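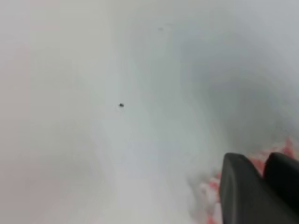 Bruvar table top, white

Plain white top, smooth, no pattern and no print. Goes with the Koivisto legs or most trestles you already have. Sold as top only, legs are on thier own page.

Price: £348, delivery extra
Weight: 40 kg, two people to lift please
Fixings: bag of screws in the box, you need your own screwdriver
Guarantee: ask us for the sheet

In stock at Allbridge. Lollgate shop has one on show, none to take away until May. Ring first if you're coming any distance.

Colour. White looks different from room to room, a bit blue in some light, a bit warm in others. Same top. If you need it to match one you bought before, send us the old order number and we will check.

Crumbs and specks do show on white. Wipe with a soft damp cloth, then a dry one. No scourers, no bleach, no cream cleaner. Hot pans on a mat. 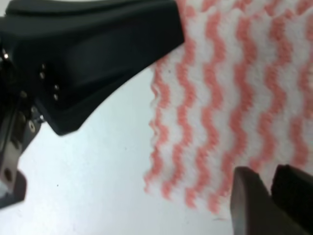

Page last changed: May, prices and stock

Returns: 40 days, unused, in the box it came in. Keep the corner peices, we can't take it back without them. Collection can be arranged but you pay for it.

Bulk orders for schools and offices, use the form and not the basket. Anything over £3000 goes on a pallet and somebody has to be in to sign.

Also in this range: Bruvar shelf, Bruvar bench top. Grey version discontinued, sorry, no more coming.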